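**Lounge Seating and Cushions: Care Notes for Residents**
Komance House, Housekeeping Office, 20th April

Upholstered armchairs in the shared lounges should be vacuumed weekly with the soft brush head. Work from the top of the back down to the seat, and finish along the line where the chair meets the floor. Crumbs and grit collect there and will wear the fabric.

White pillows require more frequent attention. Hold the pillow at both ends, shake it firmly, and press the filling back toward the middle.

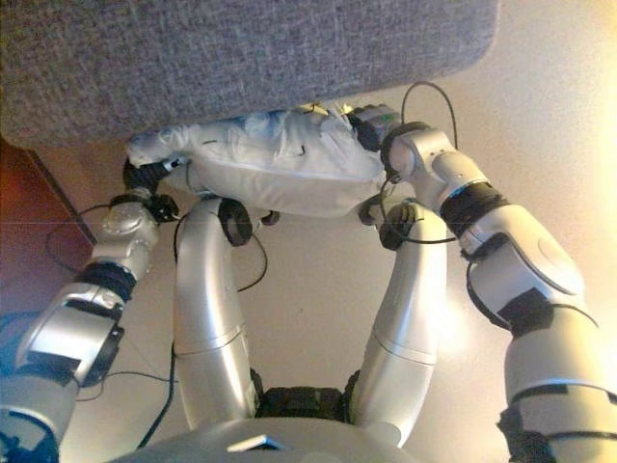
Covers are to be washed separately from dark items. Residents may use the machines in Room 208; the drum should be no more than three-quarters full. Stains should be treated before washing — plain soap and cool water are sufficient in most cases. Do not rub textured fabric, as this raises the fibers.

Pillows found on the floor should be picked up before the room is swept or mopped. Please check the floor in front of each chair first.
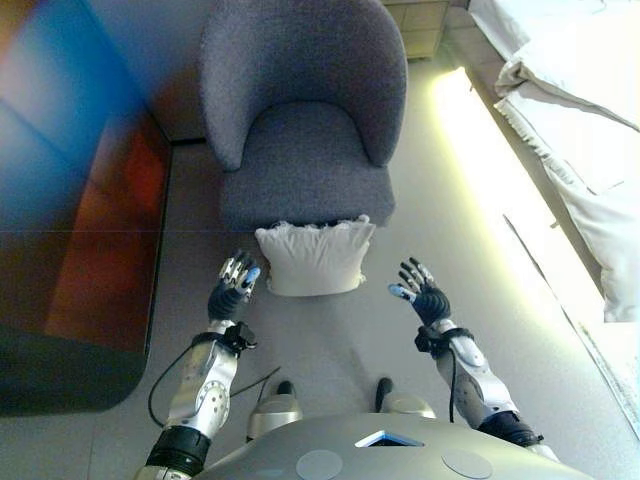
*White pillow on the floor in front of a gray armchair.*

Replacement covers are kept in the linen closet and are issued on request. Each lounge may draw up to 3 at a time. Requests for new inserts should be sent to Dumisani Ndlovu before the December order closes.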